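Lellico Countertop Sorter, Two Column

Item group: Storage and Display
Finish: Natural, clear sealed
Assembly: None required

The Lellico sorter holds small packaged goods upright on a counter, break room table or reception desk. Each column is divided into slanted slots so that packets rest against the divider behind them and can be taken from the front without disturbing the rest of the row.

Dividers are fixed. For adjustable spacing, see the Montes tray.

Specifications
Width: 30 cm
Depth: 13 cm
Net weight: 900 g
Columns: 2
Rated load: 3 kg, evenly spread

Placement
Set the sorter on a level surface. Felt pads are supplied in the box and should be applied before first use. Wall mounting is not supported.

Care
Wipe with a damp cloth and dry at once. Do not soak. Solvent cleaners will cloud the sealer. Light scratches can be treated with Pakatden finishing oil, sold separately.

Ordering
Sold singly or by the case. Orders placed by 27th July ship from current stock; later orders ship from the next production run. For case pricing, contact Elvia Bermúdez in trade sales. Replacement felt pads are listed under Parts.

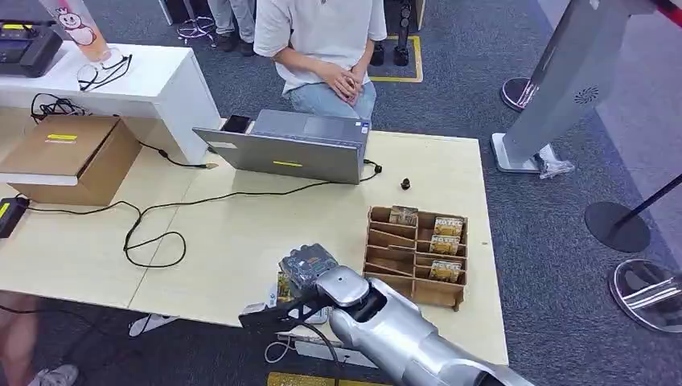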